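# Banow Table Mat, Gray

A large square mat with a fine sandy texture, made for white and light-colored tables where you want a quiet surface to set things down on.

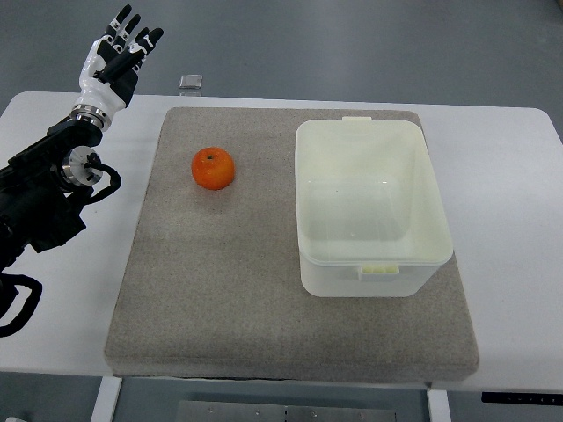
## What it is

The Banow is a thick, speckled gray pad with slightly rounded edges. It lies flat on the table and stands a little above the top, so you can feel where it ends without looking. Fruit, cups, small bowls and hand tools sit on it without the hard knock you get from a bare tabletop.

The color is one gray with a speckle in it, the same on every mat. Bright things show up well against it. An orange or a lemon is easy to spot from across the room, and so is a dropped screw or a bead.

## Sizes and item numbers

| Item | Shape | Best for |
|---|---|---|
| Banow 2 | Large square | Work tables, kitchen tables |
| Banow 8 | Small square | Side tables, trays, shelves |

Both come in gray only. The sand color was dropped in February and we have no more of it.

## Choosing a table for it

Measure the flat part of your table first. If the table has rounded corners, leave a band of tabletop showing on the left and right and at least a narrow strip along the back. The mat should never hang over. A corner left hanging will bend down over time and it won't come back all the way.

The large mat fits the Plosero table with room on both sides. It also fits the older Nakpan table, but only the long version.

## Setting it down

1. Wipe the table and let it dry.
2. Unroll the mat with the textured side up and leave it overnight. It comes rolled, and the ends will lift at first.
3. Line up the front edge with the front of the table, then push the mat back until the strip behind it is even.
4. Press the corners down with your palm.

No glue or tape is needed. Tape leaves a mark on the underside and we can't take back a mat that has been taped.

## Care

- Brush off crumbs and grit with a soft dry brush.
- For spots, use a damp cloth and a drop of dish soap. Blot, don't scrub.
- Citrus juice should be wiped up the same day. The peel does no harm.
- Do not iron, machine wash or put in a dryer.
- Keep hot pans off it. Use a trivet - a cork one is fine.

Turn the mat a quarter turn now and then if one side gets most of the use.

## Price and ordering

The Banow 2 is $39. The Banow 8 is priced on request, as we cut those to order. Mats ship rolled in a Drameck tube, which you can keep for storage. Don't fold the mat to fit a drawer.

We have 1,722 of the large mats in stock as of 8/25/24. Orders for more than one mat go out in separate tubes and may not arrive together.

Questions about fit or bulk orders go to Hạnh Lâm at the order desk. Please include the length and width of your table, and say whether the corners are square or rounded.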